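Jorno Card Forums > Deck Building > Clerow Control, cutting to 55

raju_mill
Posted 07/02/2018
Current list is 668 points under the Jorno cap, 55 cards, 11 of them counters. Against aggressive decks I lose the first three turns and never get the board back. Against everything else the deck is fine. I am looking for cuts. The format minimum is 53, so two cards can go without replacement. Candidates are the second Daturley Gate and one copy of Slow Tide.

tapped_out
Cut both and play 53. There is no reason to run above the minimum in a deck that depends on finding one card. Two extra cards lower your odds of seeing Clerow in the opening hand. The change is small but it applies to every game.

hexproof_lunch
Disagree on the Gate. The second copy is what lets you recover after a discard effect. With one Gate, any Raju player who strips it on turn two wins on the spot. Cut both Slow Tides and keep the Gates.

tapped_out
How many Raju decks are you facing? At my store it is a fringe choice. I would not hold a slot for it in the main deck. Put the second Gate in the side.

hexproof_lunch
It was two of my five rounds last week. Local results vary.

raju_mill
Locally I see one Raju player, sometimes none. Slow Tide has been dead in hand against the fast decks, so cutting both is reasonable. Question on timing: if Clerow enters while Gate is on the stack, does Gate count it?

old_errata
Yes. Gate checks the board on resolution. The wording on the first printing said "when played," which caused arguments, but the current text applies to all printings. The points cost did not change.

tapped_out
That reading is right for Gate. It does not extend to Daturley Echo, which still locks its count when you pay for it. People mix these up constantly.

old_errata
Correct, Echo was left out of the update.

hexproof_lunch
On the original problem, 11 counters is too many if you lose early. Half of them cost three or more. Drop two expensive ones for cheap removal. You have the points for it.

raju_mill
Swapped two counters for removal, cut both Slow Tides, kept both Gates. That is 53. Went 3-1 in test games against the fast list. The loss was a hand with no lands under four. I will leave it alone until the July league starts and post the full list then.
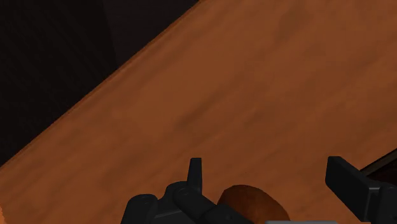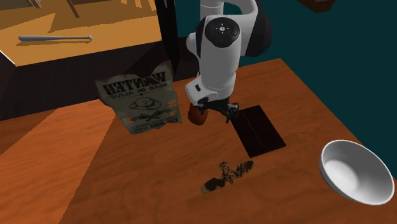
Rendered views, wooden tabletop. The arm is in the second one.

tapped_out
3-1 is a small sample. Play ten more before you lock it, and go second in at least half of them.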